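Outdoor Living > Benches & Seating > Set-up Guides > Wondlow Storage Bench

Section 2: Putting the seat together

I've built this bench twice now, so let me walk you through it. Lay both end frames on a blanket first (the oiled finish scratches if you so much as look at it!).

1. Stand the back panel upright and slide it into the slots on the end frames.
2. Push in the long bolts finger-tight only – you'll want some wiggle later.
3. Drop the seat slats in, curved side up. 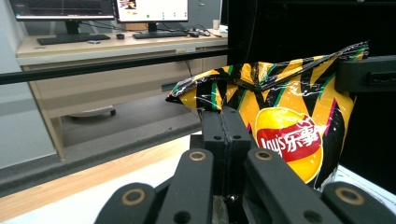
Lay's chip bag, yellow and black.

4. Check that the legs sit flat on the patio, then tighten every bolt with the Allen key.

Note: the gap under the seat should measure 235 mm. If mine was off, I loosened the back panel and tried again. 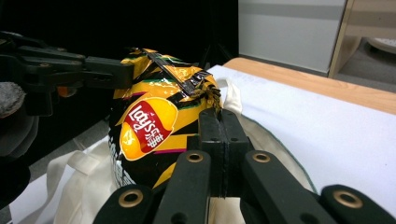 Skumeo Garden Furniture – Customer Set-up Team

5. Hang the lid on its 2 hinges and fit the stay.

Caution: keep fingers clear of the stay when you close the lid. I pinched mine in August and said a few things the neighbors heard.

6. Wipe on one thin coat of Tasov teak oil and leave it overnight before anyone sits down.

Contact Skumeo | © Skumeo 24/11/2021 | Back to top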